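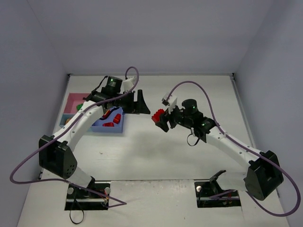
White work surface with a metal rail along the rear edge and pale walls on three sides.

Looking after a light-colored work surface

A pale bench or counter makes a small room brighter, and dropped screws are easier to find on it. It also shows every pencil line, coffee ring and smear of grease. Most of the marks come off without much trouble if you get to them early and use the mildest thing that works.

Everyday cleaning

Brush or vacuum before you wipe. Grit dragged under a damp cloth leaves fine scratches, and those scratches hold dirt afterward. A soft hand brush is enough for sawdust and crumbs. Metal filings should be vacuumed, as they rust and leave orange specks wherever they get damp.

After that, use warm water with a small squirt of dish soap. Wring the cloth out well. Work from the back toward you, rinse the cloth, go over it a second time with plain water and dry with an old towel. Water left standing at a seam will eventually get in and swell the board underneath.

Stubborn marks

Pencil: a clean white eraser, then a damp cloth. Colored erasers can leave their own stain.

Ballpoint and marker: rubbing alcohol on a cotton pad. Dab, lift, turn the pad over and dab again. Wiping in circles spreads the ink. Open a window and keep it away from anything hot.

Coffee and tea: make a paste of baking soda and water, spread it over the ring and leave it for 15 minutes. Wipe off with a wet cloth. Don't scrub with it, especially on a glossy finish.

Tape residue: a few drops of cooking oil, left to soak in, then a plastic scraper. Wash the oil off with soapy water.

Dried wood glue: hold a warm, wet rag on it until it goes soft and cloudy, then push it off with an old plastic card. Super glue is another matter. Acetone will shift it from some surfaces and ruin others, so try a drop underneath or at the back corner first.

Scuffs from rubber feet: a melamine sponge, used lightly. It is a very fine abrasive and will dull a shiny surface if you lean on it.

I keep a bottle of Curkine degreaser for chain oil and the like, mixed weaker than the label says. Full strength left a dull patch on my old bench that never came back.

What to keep away from it

Powdered bleach cleaners, steel wool and the green side of a kitchen sponge. Hot pans and soldering irons need a proper stand or a ceramic tile under them. Cutting should be done on a mat, even for one quick cut. Two products mixed together can give off dangerous fumes, and bleach with ammonia or with vinegar is the usual mistake.

Rails and edges

If there is a rail along the back or side, dust collects under it and a cloth won't reach. Use an old toothbrush or a paint brush with the bristles cut short. Wipe the rail itself with a barely damp rag and dry it straight away. Check the screws in the end brackets once or twice a year. Snug is tight enough.

The back wall gets splashed more than you would expect. Flat wall paint holds on to grease and comes away on the cloth when you try to clean it, so use a satin or semi-gloss the next time you paint. Pale gray hides a little more than white does and throws back nearly as much light.

Chips and scratches

Small chips on a laminate edge can be filled with a matching repair paste. Clean the chip, press the paste in with a putty knife, level it and leave it overnight. Two thin layers shrink less than one thick one. Buy the paste a shade lighter if you can't get an exact match - a dark patch catches the eye more.

On a painted top, sand the damaged spot by hand with 220 grit, wipe off the dust, prime and touch up with a small foam roller. Brush marks show on a flat surface under a bright light. Give the paint several days to harden before you put anything heavy on it.

Lighting

One lamp in the center of the ceiling puts your own shadow on the work. Two lights, one to each side, are better. A white top can glare under a bare LED strip, so fit a frosted cover or aim the strip at the wall and let it bounce. My bench is 84 inches long and one strip was never enough for both ends.

Sacrificial covers

For messy jobs, put something over the surface. Flattened cardboard is fine for painting. Hardboard, smooth side up, is good for gluing and hammering and can be flipped when it gets rough. A silicone baking mat takes care of small glue-ups and peels clean afterward. Newspaper is poor, as the ink transfers when it gets wet.

Take the cover off when the job is done. Moisture trapped under cardboard for a week in February left me with a brown rectangle that took three rounds of baking soda paste to fade, and it still shows in low light.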